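Ollia ticket 2000-series: Zotholm episodes losing subtitles and skipping back
Status: open, waiting on customer
Opened July 24, 2023 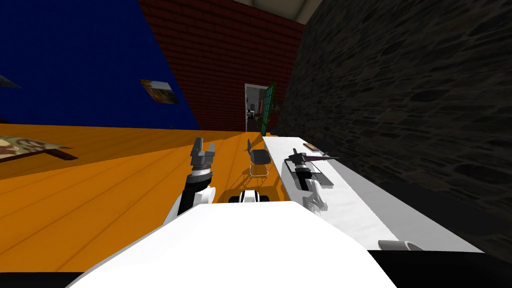
Okay, so I've been trying to watch Zotholm (the courtroom one, with the harbor town and the judge who lies to her own sister) and I can't get through episode 5 on the TV app. Everything before it played fine. In this one the subtitles vanish at 18 minutes, right when the clerk starts reading the letter, and then the picture jumps back to the opening credits. I've seen those credits so many times now that I can hum them!

What I have: the Ollia app on my living room TV, the yearly plan, one profile. The app says it's up to date. I also have it on my phone and an old laptop.

What I tried first:
Closed the app and opened it again. Same thing.
Signed out and back in. Same thing, and it forgot my watch list (it came back later, so never mind that part).
Unplugged the TV, made a sandwich, plugged it back in. Same thing.
Turned subtitles off completely. It got past the letter! But half this show is in a language I don't speak, so that's not much of a fix for me.

Error on the screen the last two times was "Playback error 111." I looked in your help pages and only found something about payment cards, and my card is fine.

Update, same evening
Your chat person asked me to try a different show. I put on Mahuika, the first episode, subtitles on, and it played right to the end without a hiccup. (Slow start, by the way, but the lighthouse part is great.) Then I went back to Zotholm and it dropped out in the very same spot. I tried it on my phone too. The subtitles disappear there as well, but it doesn't jump back, it just keeps playing without them.

Update 2
Switched the subtitles from "English" to "English with sound descriptions" like you suggested. On the laptop that works all the way through. On the TV it got past the letter, and then froze on the scene where they're all waiting in the hallway. Sound kept going, picture stuck. No error number this time.

I also cleared the app's storage on the TV. It said more than 2,000 files were removed, which seems like a lot for a girl who watches two shows. Didn't change anything.

Update 3
I skipped ahead and started the next episode just to see. Subtitles are fine, picture's fine, and now I know who wrote the letter, so thanks for that, I guess.

I'd still like the broken one fixed before August, when my plan renews. Also, Cultley has been listed as "coming soon" on my home page since spring. Separate ticket, or can you answer it in this one?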